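The Case for the Kitchen Sponge on the Electronics Bench

Opinion, by Unnur Hjaltested
July 2024

Bench equipment catalogs devote a great deal of space to holding things. There are weighted bases with alligator clips, spring-loaded board vises, magnetic pillars, silicone mats with molded trays, and articulated arms that cost more than the iron they stand next to. I have used most of them. My position after 3000 hours at a soldering table is that the two-layer kitchen sponge, green on green, does a large share of the same work and should be treated as regular equipment.

I do not mean the thin yellow sponge that comes in the iron stand. That one has a single job, it has to be damp, and brass wool does the job better. I mean the dry household block with cellulose on one face and a scouring pad on the other. Bought for dishes, it tends to arrive at the bench by accident and be taken away again by somebody with a sense of order. I would leave it there.

Start with the mechanical properties. Dry cellulose is stiff enough to carry a small assembly without sagging and soft enough to accept a pin or the cut end of a component lead. The pores grip. A resistor pushed in by one leg stays upright. A header strip can be parked in it pins down and will not roll off the table. The scouring face behaves differently: it is fibrous and has high friction in every direction, so a wire laid across it stays close to where it was put.

Wires are the main argument. A short lead with a ring terminal crimped to one end is an awkward thing to manage. The terminal is heavy compared to the insulation, the insulation keeps the curve it had on the spool, and the whole piece turns over when released on a smooth surface. On a hard white table it slides. In a clip it is held well, but then the clip has to be opened, usually with the hand that was supposed to be holding something else.
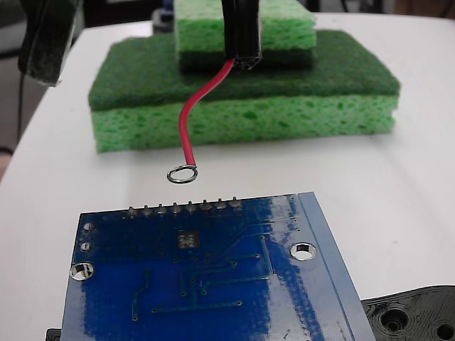
The second argument is height. Almost all bench work happens within a few inches of the table, and almost no bench furniture is made for that range. A third hand starts too tall and has to be folded down on itself. A board vise puts the work at one fixed level. A sponge lying flat adds a modest step, and a second one on top adds another. If the step is too high, remove one. I have yet to find a commercial product at any price with a simpler adjustment.

Stacking does have a correct orientation. The scouring faces should meet. Fiber against fiber resists sideways movement far better than cellulose against cellulose, which will skid when dry. It also leaves porous material facing up, where it is wanted for parking pins. A smaller block on a larger one is preferable to two of the same size, as the exposed strip of scouring pad along the front becomes a shelf for leads and offcuts. Hanne Baldursdóttir, with whom I shared a bench for several years, stacked hers the other way and was satisfied. She also used three. I consider three unstable.

Anika Mahmoud has put the opposing view to me at some length, and parts of it are sound. Her first objection is static. Dry synthetic fiber is a poor neighbor for sensitive parts, and the scouring layer is not rated for anything. I accept this completely. Bare boards with exposed semiconductors belong on a grounded mat. Her second objection is heat. Scouring fiber softens under a hot tip, and cellulose chars and smells. I accept that too. The sponge is for holding and staging, and it has to be moved clear before the iron comes out of its stand. Her third objection is debris. Pores collect solder balls and clipped leads, and a clipped lead that later falls on the back of a board can bridge two joints.

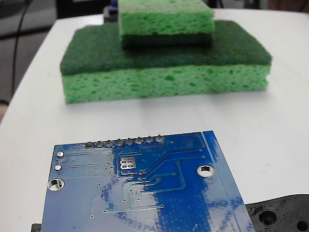 This third point deserves the most attention, because the back of the board is where people are careless. With the solder side up, every joint is exposed. A row of header pins presents a line of small conductive bumps with little distance between them, and a stray snip of wire fits across a pair of them very nicely. The remedy is procedural. Tap the sponge out over a bin at the end of each session. Keep it behind the work, never under it and never over it. Leave a clear strip of table between the sponge and the near edge of the board so that anything shed can be seen. A white surface is useful for this purpose, and I would take a plain white tabletop over a patterned one at any budget.

Replacement should be frequent. When the front face starts to crumble, it goes to the kitchen or the trash. It should not go to the kitchen if solder containing lead has been near it. I label mine with a marker for this reason, and I would like others in shared rooms to do the same.

There is also the matter of cost. The Bramwood clamp I was persuaded to buy in May cost 92 dollars and holds one board. It does so very well. It has four knobs, two of which I have never needed, and it takes up a corner of the table that I now have to reach around. A 3 dollar pack of sponges covers staging, height and wire management. I do not claim the two are equivalent. I claim that 80 percent of what I asked of the clamp was staging, and that I had bought precision to do it.

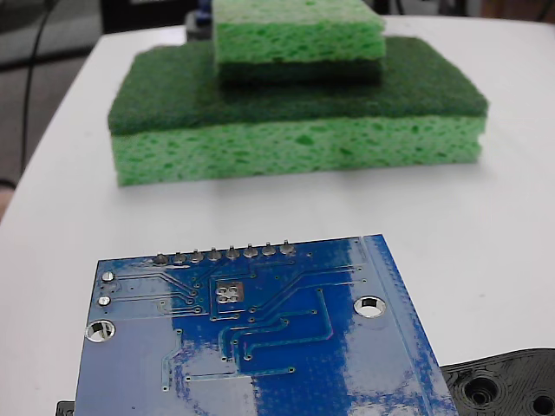 Two sponges stacked pad to pad, with the board laid solder side up in front.

Estela Vergara teaches the introductory assembly class at Protlow and lists a board vise as required equipment for every student. I think this is a mistake of sequence. A beginner given a vise learns to operate the vise. A beginner given a flat table and something soft and grippy learns where the part wants to sit, which lead needs support and which will stay put unassisted. The vise can come in the second month, when the student has a specific complaint for it to answer.

My request to people who stock shared benches is therefore a small one. Put a dry pack in the drawer with the flux and the wick. Cut one block down so there is a small and a large. Mark them as bench only, and keep them away from the sink.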